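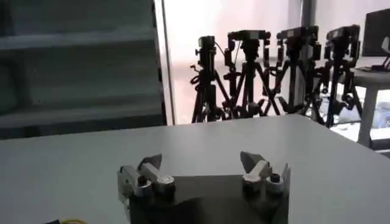
Chapter 4
Planning the Purchase of a Robot Cell

When the workshop Clustow in Toledo bought its first robot arm, the price of the arm was the only number in the plan. The fingers, the table, the cameras and the training were paid later, from other budgets, and the start was delayed until November.

In this chapter you will learn to write the full list before you ask for offers. We begin with the gripper — a small part, but one that decides which objects the cell can handle. Section 4.1 compares two offers over 12 months.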